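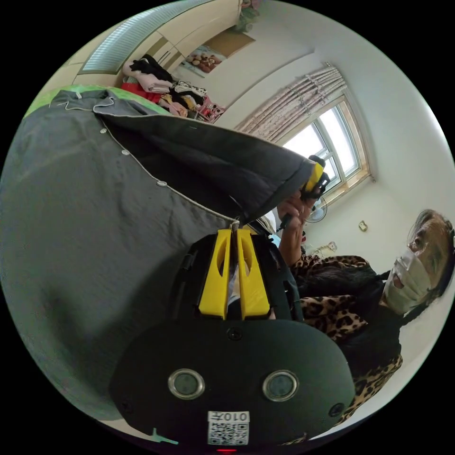
Looking after records and tapes at home: what works for us

Every August the Willirley record swap fills up two rooms, and every August I come home with a tote bag of other people's neglected albums. I love it! Half the fun is the first evening, kitchen table cleared, radio off, going through the lot one by one to see what can be brought back. I've had so many questions about it since my last page on shelf building that I've put all my notes together, for vinyl first and then cassettes.

Washing a record by hand

You need two shallow bowls, distilled water, a small drop of plain dish soap (no lotion, no scent), and two soft microfiber cloths that have never met fabric softener. Softener leaves a film, and you'll hear it as a sort of dull fuzz over the quiet parts.

Brush off the loose dust first while the record is dry. If you skip this you're making mud. Then dampen one cloth in the soapy bowl, wring it well, and follow the grooves around in long curves. Never scrub across them. Go over it again with plain distilled water, and keep the label dry the whole time. I hold a jar lid over it, one with a soft rubber ring glued underneath, and it does a lovely job.

Stand the record in a dish rack to dry. A wooden one with narrow slots is perfect. Give it at least 30 minutes, more on a damp day, and keep it out of the sun. I once left a beautiful soul compilation on the windowsill and it came back shaped like a potato chip.

A note on old 78s: many are shellac, and rubbing alcohol will ruin them. Water and a tiny bit of soap only, and be quick about it.

Sleeves

Put a clean record in a new inner sleeve. The old paper one is full of grit, and it will scratch everything you just rescued. If the old sleeve has printed lyrics or photos, slip it in the jacket behind the new one so the set stays together.

Split seams on jackets can be mended from the inside with acid-free paper tape. Cut a strip a little shorter than the seam, fold it lengthwise, slide it in on a ruler and press. Regular clear tape goes yellow and then lets go, taking the ink with it.

Price stickers: warm them with a hair dryer on low for a few seconds and peel very slowly from a corner. On a glossy jacket, any glue left behind usually comes off with a dab of lighter fluid on a cotton swab (window open, please, and no flames anywhere near). On matte card I leave the glue alone. I kind of like an old shop sticker anyway. My copy of the Gunawardena Quintet's harbor album has one from Lostorcombe Music, a store that closed before I was born, and it's staying put.

Storage

Upright, always, and snug without being jammed. You should be able to pull one out with two fingers. Leaning records warp, and a stack lying flat is even worse for the ones at the bottom. Keep them off the floor if your basement ever gets wet, and away from radiators.

Records are heavy! I counted mine last winter for the insurance form and got to 569, and the bookcase they were in had started to bow in the middle. A center support under each shelf fixed it. Bjartur Lykkegaard, who plays bass in my brother's band, screws his shelves to the studs as well, and after seeing how neatly it's done I went home and did the same.

The needle

Fluff on the needle makes a clean record sound dirty. Brush it from back to front, the same direction the record travels, never side to side. A bit of white melamine sponge stuck to a card works too: lower the needle onto it gently with the cue lever, lift, repeat. Turn the volume down first. You'll forget once and then you won't forget again.

Cassettes

Tapes are so much easier than people think. For sticky sound or missing highs, clean the player's heads with a cotton swab and strong rubbing alcohol, let it dry, and try again before blaming the tape. Use a separate swab for the rubber roller, just barely damp.

If a tape has been sitting for years, wind it all the way forward and all the way back before playing it. This evens out the tension, and my old Aurel Marinescu live tape went from wobbly to gorgeous after one trip each way.

For a felt pad that has dropped off, find a junk cassette held together with screws and borrow its pad, spring and all. Lay the good tape flat when you open it, take a photo of the insides, and keep the screws in an egg cup.

Next up is the Flarkamard portable player with the melted belt. The new belt is on the bench and I can't wait to get started.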